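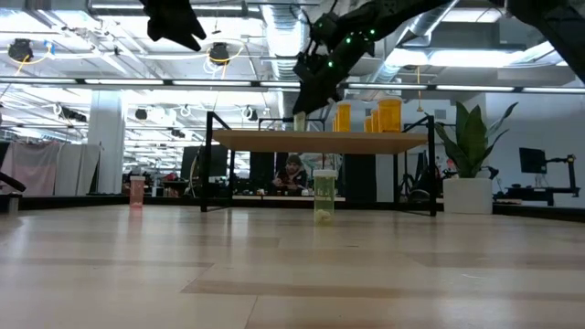
The black arm over the table at Skisgate, with three orange bottles to the right of it.

Notes from a talk with a bench worker at Ninska, 2022-05-14. Names left out, as agreed.

She has been on the sorting job two years. Before the arms it was hands and a tray, 60 bottles a shift on a good day, each one picked up, looked at, put down. "My wrists knew what time it was before I did." Now she sets things out and the arm does the reaching. Godinho, the outfit that wrote the software, wanted her at a desk full time. She said no to that. Half and half was the deal in the end.

Does she miss the old way? Long pause. "The talking, yes. You could talk all day and your hands just got on with it. Now I'm watching. You can't chat properly when you're watching."

What goes wrong, then. Small stuff mostly. See-through plastic is a pain, she says, orange worst of all under the strip lights. "It'll come down lovely and straight and then just hang there, thinking. I know it isnt thinking. That's what we all call it though."

Pay: went up once, in October, when the job title changed. Operator now. She reckons the rise was fair but the training wasn't, 18 hours squeezed into a week and most of it slides. She learned the stop button and the restart from a colleague over a tea break.

Two people left the bench when the arms came in. One moved to the Nasero site, the other took the money and went. She brings this up herself, I hadn't asked. "They said no job losses. Well, there's fewer of us at lunch."

Would she go back? "No. My hands don't hurt." Then, a bit later, while putting her coat on: "I'd like a say in how fast it goes, though. They set the speed from upstairs and never come down to see what it's like standing next to it."

Asked the managment about the speed. They are looking at it, no date given. Will chase.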